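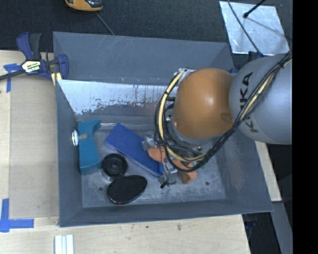 Issue 40

Drilen Teach Handle and Remote Kit
Stock no. 331

I've been selling bits for robot arms long enough to know that most people buy a picking system and then spend the next month swearing at a teach pendant. The Drilen kit is what I'd have wanted when I started out. You clip the handle on above the gripper, squeeze the trigger and walk the arm through the job yourself, or you sit down with the remote and drive it from a chair. Either way it records the lot, gripper included.

We do most of our own demos on a KUKA over a big grey bin, with a jumble of things in the bottom. Flat boxes are easy enough to show. Round and shiny things are where you want to slow right down, and the trigger lets you - press it halfway and the arm drops to a crawl. I love that trigger!

By hand or by remote? I'd go by hand for the first few picks, as you feel straight away when you're about to lean on the side of the bin. The remote is better once you've got a long list to get through (your shoulders will thank you) and it's the only one I'd use if your risk assessment keeps people out of the cell.

A few things customers ask me:

Clamp your bin down. We use ordinary bar clamps and put blue tape on the bench for lining up. If the bin has shifted between one recording and the next you'll be chasing odd little errors all afternoon.

Watch the cables. If yours loop round the wrist like ours, give them a bit of slack before you start, and don't twist the last joint further than you need to.

The memory holds 800 recordings. Casimiro Garrido at our Tedham workshop filled his with 233 goes at the same box, so do clear out the duds - hold the back button and the last one is gone.

In the kit: handle, remote, charging dock, mounting ring, spare trigger spring and the Salcedo lead. The old Wirov lead doesn't fit this version, sorry, but I can swap it for you at cost.

Next batch is due in September. Ring or email with your arm model and I'll check the ring size before anything goes in the post.

Page updated 2023-08-30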